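Zikanum adds cluttered bins to its picking data

November 18, 2024
By Serena Negri

Zikanum has begun recording a second set of picking examples for Marras, the system it is training to lift mixed household objects out of metal bins. The first set, finished in March, came to 2,554 recorded attempts, nearly all of them with one object in the bin at a time.

The new set uses several objects at once, placed at random and often close to the walls. Each attempt is stored with the camera view, the position of the arm and a note of whether the object was lifted. Failed attempts are kept as well, and the team says Marras needs them in order to learn which grips to avoid. The work is done with a KUKA arm over a pair of sheet-metal compartments, and the objects include clear and coloured items that cameras find hard to pick out against bare metal. 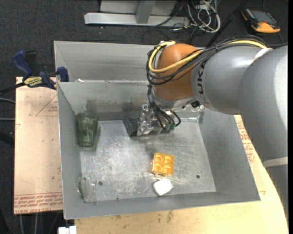 Glass slows the work

A green glass tumbler has become one of the harder objects in the collection, according to the company's notes on the project. Its facets throw reflections on to the bin floor, and early versions of Marras tended to aim beside it. Square and solid objects gave far less trouble.

Zikanum plans to record 200 attempts for each of 39 objects. Labels are checked by Hiler, a data firm that also worked on the first set. Any attempt on which its 2 reviewers disagree is sent back to be looked at again.

The company has not said whether the recordings will be made public. The first set was shared only with Humorach, which is testing Marras on returned goods.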